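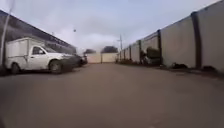 The lane beside the long building, with the pickup and two more vehicles parked along the left side.

A visit to the open day at Bredden, Skillaldale

I have worked with indoor transport robots for many years, always in halls with good floors and yellow lines. Outdoor work was new for me. So when the Bredden site announced an open day about safe operation of driverless carts, I put my name on the list the same evening. It was held on Sunday, July 5, 2020, and the weather was gray and mild, good for walking.

The site belongs to Ojeda, a company which rents out yards and storage buildings. The carts are run by a project with the name Sondumwood. They carry crates and spare parts between the buildings, and they have done it since May of last year. We were a small group, and everybody got a vest and a printed copy of the site rules. I read them at home again, with a pencil, and most of this report is about them.

Marit Engström, the operations manager, received us at the office. She talked for half an hour without slides, which I liked. Her main message was that an outdoor lane is not a corridor. In a hall you can decide that the robot has its own path and people have theirs. In a yard there will be parked cars, somebody will put down a heap of material next to the wall, and the surface has no paint on it. The rules must be written for the lane as it looks on a normal working day. She told us that their first version was copied from a warehouse, and that it lasted two weeks.

The version we received has 23 rules. I will not repeat them all, but some I found useful and want to write down.

Speed. The cart drives at most 5 km/h in every lane where vehicles are allowed to park. There is no higher speed for night or weekend. I asked if the customers complain, and she said yes, every month.

Distance. To a parked vehicle the cart keeps at least 80 cm, measured from the widest part of the load and not from the body of the cart. I made a big mark at this rule. In my own workplace we measure from the body, and I think we are wrong.

Parking. Vehicles stand on one side of a lane only, in one line. If a driver leaves a vehicle on the other side, the lane is closed for carts until it is moved. The person who closes the lane writes it in the book in the office, with the time and the name.

Loose material. Before the first trip somebody walks the full lane on foot, also along the foot of the wall. What is found is either taken away or entered on the map. Entering it on the map is allowed for one day. On the second day it must be gone.

Gates. A cart does not open a gate by itself if the other side cannot be seen by its sensors. A person opens, looks, and releases the cart with a key. This makes the traffic slow, and there was a discussion in our group. One man from a port company said he would never get such a rule accepted. Marit answered that he could perhaps start with one gate.

After the coffee we went outside with Sixten Rustad. He is responsible for the daily checks, and he speaks quickly, so I may have lost some details. He took us on the walk he does in the morning — slowly, with many stops. The longest route on the site is 300 meters in one direction, and he goes down on one side and comes back on the other. He said that you see different things when you walk back, and I tried it and must agree.

He looks for changes in the ground above all. Fresh marks on the surface are noted, with a guess of what has made them, and if he has no guess he asks the night shift. He also looks up. Lamps, poles and roof edges are in the map of the carts as fixed points, and when one of them is replaced or moved the cart may believe it is in another place than it is. I had only thought about the floor before. In a hall the columns do not move.
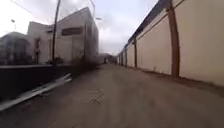
Who is allowed to restart a cart after an emergency stop?

Only a person with the site training may do it, and this person must stand next to the cart and have walked around it once. Restart from the office is blocked in the software, even if the video looks fine.

This was asked by a woman from a hospital, and it gave the best talk of the day. Sixten explained that remote restart was possible in the beginning. There was never an accident, but they had one case where the office restarted a cart three times while a plank was stuck under it. After that they removed the function. He added that the stop log is read aloud on Mondays, to all who work in the yard, with drivers included. No names are used. I would like to try this at home, but I am not sure that our drivers would come.

Some critical remarks also. The rules say nothing about visitors on bicycles, although I saw a bicycle stand near the office. The rule about snow is one sentence, "follow the winter instruction", and the winter instruction was not finished. I also missed a clear text about who decides when Ojeda and Sondumwood do not agree. Marit said that they have agreed until now. For a written standard I think it is too little.

The printed copy can be requested from the office at Bredden by letter or telephone. They ask that you send back your comments, and I have sent mine — two pages, mainly about the distance rule and the bicycles. The next open day will be in winter, if the instruction is ready. From the station it is a long walk with no sidewalk for the last part, so take the bus.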